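From: Jen
To: trikon-users
Date: July 17, 2022
Subject: Re: [trikon-users] Width reading stuck after soft goods

Mirko Serra wrote:

> Has anyone else had the finger width stick at a small value after
> working with fabric? Two of our hand grippers do it. The fingers are
> open, you can see they are open, and the log says 6 mm. Squeezing the
> trigger hard a couple of times clears it. I swapped the cable and
> reloaded the Tudance firmware on one of them and it still happens.
> It has never done it on cups, boxes or tools.
>
> Is this the sensor or the linkage? I don't want to open the housing
> if it voids the exchange with Dalen.
>
> Mirko

Yes, same fault here, and I think it's the linkage. We've been on bedding and clothes this month, with the yellow fingers.
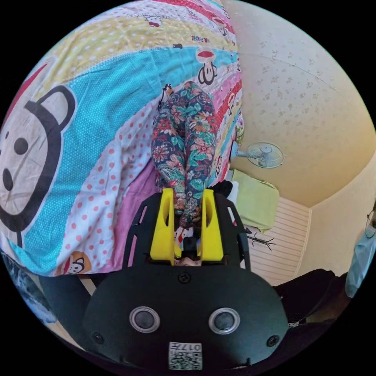
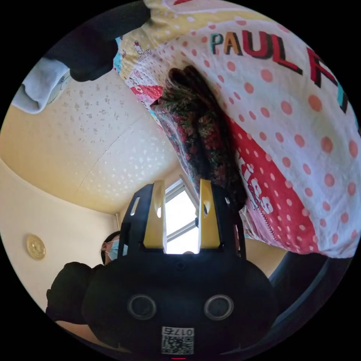 We have 328 recordings from the bedroom set. I wrote a short script that flags any stretch where the width stays flat for 900 samples or more while the trigger value is moving. It flagged 12 recordings. I watched all of them with the width plotted next to the video. In every one the fingers are open on the video and the plot says closed, or close to it. None of the kitchen recordings got flagged, so that matches what you see with cups and boxes.

I opened the worst unit. There was lint packed under the slider on the left side, where the finger bracket runs into the housing. It looked like gray felt. The sensor itself was clean. What I think happens is that the sensor follows the small link under the slider and not the finger. With lint under it, the link hangs back when the spring pushes the fingers open, so the finger moves and the reading doesn't. A hard squeeze drags the link along and frees it for a while.

Cleaning it out fixed that unit. I ran it open and closed by hand on the bench afterward and the reading followed the fingers all the way. I can't say how long it will last. A second unit that I only blew out with canned air, without opening, was sticking again the next day, so I wouldn't bother with air.

On your warranty question, I asked Dalen in December about something else and was told the back cover can come off but the sensor board has to stay in place. You can reach the slider without touching the board. Get that in writing for your own units before you do it, my mail was about an older batch.

Now the part I'm more worried about. We replay some of these recordings on the bench arm. When the log says 6 mm and the real width was wide open, the arm closes its fingers at the start of the move and goes down with them shut. On a pillow that does nothing much. Last week it did it over the table, where one of us was straightening a towel, and the closed tips hit the back of her hand. She was fine, a red mark and no cut. The arm was in slow mode. At normal speed it would have been worse, and she should not have been reaching in with the drive on, so we have changed that too.

What we do now:

Check before each recording. Close fully, open fully, look at the number. If it doesn't come back to the open value the unit goes in the drawer.

Run the flat-width script on everything before it goes to Dakness for training. Flagged recordings are held back whole. I tried cutting out only the bad part, but the start of the fault is hard to place and I didn't trust my cuts.

No replay from a soft goods recording unless it has passed the script. Hands out of the arm's reach until the drive light is off.

Open and clean the slider once a week if the unit has been on fabric.

I don't know if the newer Trikon covers with the rubber lip keep the lint out. If someone has them and works with towels or blankets, please look under the slider and tell the list what you find. Fleece seems to be the worst for us, but I haven't kept track well enough to be sure of that.

Mirko, could you check which side yours sticks on? If it's the left on both, I'll write to Dalen and ask about the clearance there. The script is short and needs only the width and trigger columns. I'll send it to anyone who asks.

Jen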